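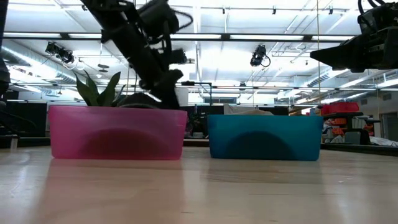 Paton Park Baseball: Season Ticket FAQ

When do season tickets go on sale?
Current holders can renew starting in January. Any seats left over go to the waiting list first and then to the general public.

How big is the ballpark?
Paton Park seats 4000. The covered grandstand behind home plate holds 1379 of those seats, and the rest are bleachers down the two foul lines.

Can I move my seats from last year?
Yes, if something better is open. Mark "relocate" on your renewal form and list the sections you would take. Requests are handled by years held, longest first. You keep your old seats until you accept new ones.

Is there a waiting list for the grandstand?
Yes. It has around 537 names on it right now. The bleachers have no list.

What if a game is rained out?
A game called before it becomes official is made up later, usually as part of a doubleheader. Your ticket for the original date is good for the makeup. We do not give cash refunds on season tickets.

Can I give my tickets to someone else?
Any single-game ticket can be transferred through your account up to first pitch. Paper tickets can be handed over as they are — we don't check names at the gate.

Do kids need their own ticket?
Children under 6 get in free if they sit on a lap. A child who needs a seat needs a ticket.

What time do the gates open?
One hour before first pitch. Season ticket holders can use the Fitzgerald Street gate, where batting practice is open to them 30 minutes earlier.

Can I bring food?
Small snacks and sealed water bottles are fine. Cans, glass and hard coolers are not.

Who do I talk to about a group outing?
Mared Maddocks handles groups and the picnic deck. For billing questions, ask for Emlyn Rowlands. The ticket office is closed on Monday unless the team is at home.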